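Keeping the ute tray tidy (and the cab, while you're at it)
2021-04-09

I've had my old ute for 19 years now, and if there's one thing I've learned from all those trips to the tip and back, it's that a bit of housekeeping in the tray saves you an awful lot of swearing later on. So put the kettle on and I'll tell you how we do it at our place.

Start by getting everything out. Everything! Hose the tray from the cab end towards the tailgate, then leave the tailgate down while it dries -- an hour in the sun will usually do it. Lift the rubber mat as well, as grit loves to settle underneath and it will rub the paint away over a winter.

For tie-downs, I keep 2 good ratchet straps rolled up in an old ice cream tub behind the driver's seat. Roll them with the hook on the outside and they come undone without a fight. A drop of light oil on the ratchet every December keeps mine clicking along nicely.

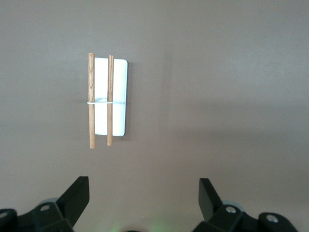
Dymphna Cullinane wrote in to say that she gave up on tubs years ago and hangs her straps from the headrest posts instead, where they dry out properly and don't go mouldy. I've tried it since, and I must say she has a point, though my passengers grumble a little.

Tailgate hinges like a wipe with an old sock and a smear of grease. If yours still squeaks after that, look at the rubber stops, which go hard with age and cost very little to replace at any wrecker's.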